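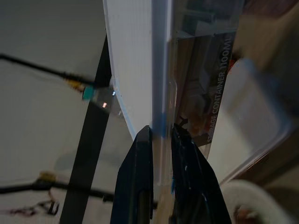
White panel with faint vertical ribbing, close up.

Section 4: Putting in and taking out your rigid lenses

I fit the Jeltolska lens for people whose corneas are too steep or too uneven for glasses to do much good, and I wrote this part of the guide myself after years of teaching it at the chair (Reshma Zwane, by the way, hello). Read it through once before you open the case. You'll want both hands free after that!

Before you start

1. Wash your hands with plain soap, rinse them well and dry them on something that doesn't shed. I'm fussy about this. Hand cream goes on afterwards.
2. Put the plug in the sink, or lay a clean towel over it. I have lost two of my own lenses down a bathroom drain and I do this for a living.
3. Set out the case, the Grastach conditioning solution, a mirror and the little rubber plunger.
4. Always start with the right eye. It doesn't matter which you pick, really, but if you change about you will end up with them swapped sooner or later.

Putting a lens in

5. Rinse the lens with fresh saline and hold it up to the light. If you see a chip or a crack, stop there and ring us.
6. Sit it on the tip of your first finger, bowl side up, and put one drop of conditioning solution in the bowl.
7. Look down into a mirror laid flat on the table. Hold the top lid with your other hand, right at the lashes, and pull the bottom lid down with your middle finger.
8. Bring the lens up slowly until it touches. Let go of the bottom lid first, then the top.
9. Blink a few times. It will feel like an eyelash is in there for the first week or two, and your eye may water. A sharp pain is different: take the lens out, rinse it and try again.

Note: if things look blurry, the lens has probably slid on to the white of the eye. Close the eye, look towards the lens and nudge it back gently through the lid.

Taking it out

10. Wet the tip of the plunger with saline.
11. Look in the mirror and check the lens is in the middle of your eye. Please don't skip this one.
12. Touch the plunger to the lower half of the lens, tilt and lift away.
13. Slide the lens off sideways, clean it and put it in its own side of the case with fresh solution.

CAUTION: Never use the plunger on an eye with no lens in it.
CAUTION: No tap water, on the lens or in the case, ever.
CAUTION: If your eye is red, sore or bothered by light after the lens is out, leave both lenses out and phone us the same day.

Flynn Mudgway on our front desk can post you a spare plunger. Quote part 753 when you ring. Wearing times are in Section 5.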